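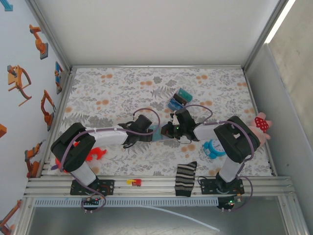
Visits & Open Days | Home, Toys, Storage

15 January 2024
By Szu-yu Fu

The sorting room at Dadell is on the second floor, and it was the part of the open day that I wanted to see most. Dadell collects used household things and toys, checks them, and sends them on to families and to day care centers in the area. I have given them bags of things three times, and I always wondered what happens after the bag leaves my hand. Small objects are the slow part of the work, we were told, much slower than coats or chairs. It is easy to understand why when a toy alarm clock, a pink plush toy with a polka dot bow, a striped sock and a little red and yellow car are all on the same table. They are all small, but every one of them must go to a different place. The cloth on that table has gray leaves and ferns on white, with orange dots like blossoms, and I liked it very much. My grandmother had curtains in a similar style.

The open day started at ten in the morning. I came by bus from the Somogyi stop, and from there it is a walk of 6 minutes, a little uphill. The entrance is at the side of the building, next to the loading door, and the sign is not big. Two other visitors were walking up and down the street with the same paper in their hands as me, so we looked for it together.

At the door we received a sticker for our name and a cup of tea. Estíbaliz Montes welcomed the first group. She has worked at Dadell since it was opened, and she speaks quickly but clearly, so I could follow almost everything. The group before lunch was limited to 20 or so people, and we were fewer than that because of the cold weather.

First we saw the ground floor, where the bags arrive. In December they received almost 2000 bags, the most in any month until now. Many people clean their closets before the holidays, and then many people clean them again after the holidays, when the new toys have come. The bags are weighed and opened on long benches. Anything broken, moldy or dangerous is taken out right there. I was a little ashamed, to be truthful, when Estíbaliz told us how often they find food inside. I don't think I ever put food in a bag, but I went home and checked the one that is waiting in my hallway.

Then we went upstairs. Feng-yi Liao is responsible for the toys and the small textiles, and she explained the order of the work. The soft things are separated from the hard things at once. Plush toys go to the washing room, and ribbons and bows are checked with the fingers to feel if they are sewn well. A bow that can be pulled off is removed and sewn on again, or the toy goes only to older children. Hard toys are wiped, and the small wheels of cars are tested on the table edge. Boxes are opened and looked into, also when they feel empty. Feng-yi once found a wedding ring in a pencil box, and it went back to its owner after two weeks of telephone calls.

Single socks were a surprise for me. I thought they are thrown away, but there is a shelf for them. A single sock waits there for one month. If the second one does not come, it is given to a sewing group called Dondus, and they make hand puppets from it. Striped ones are the favorites, I heard, and they become snakes and zebras. One visitor asked if she may bring all her single socks from home, and the answer was yes, but washed.

The shelves in the next room hold 124 bins with labels. The bins are gray and quite ordinary, and the labels are written by hand in large letters. I wrote down some of the names: "cars, small", "cars, no wheels", "figures", "clocks and watches", "puzzles, not counted". The last one is full to the top. Each puzzle must be counted by a person before it can leave, and I understand that this is not everyone's favorite afternoon.

Before the end we could try the work ourselves for half an hour. I was given a basket, and I sorted it with Gisela Harms, a retired teacher who came from the other side of the city. We did not agree about a plastic dinosaur with one leg missing. She wanted to keep it – children do not mind such things, she said – and I wanted to put it away. Feng-yi gave the point to Gisela. I was slower than I expected, and my back was tired from standing. If you go, wear comfortable shoes and a warm sweater, for the heating upstairs is low.

There was also a small sale in the hallway. I bought a wooden puzzle (counted) and a set of glasses. The next open day will be in spring. Entrance is free, but you have to register by telephone, and children under six cannot go into the sorting room. The elevator works, but you must ask somebody for the key.

Related
A morning at the Rinent button and ribbon fair
How I store toys in a small apartment, by Chin-lung Chu
Washing old plush toys: what worked for us
Visit to a shoe repair school
Where to bring your single socks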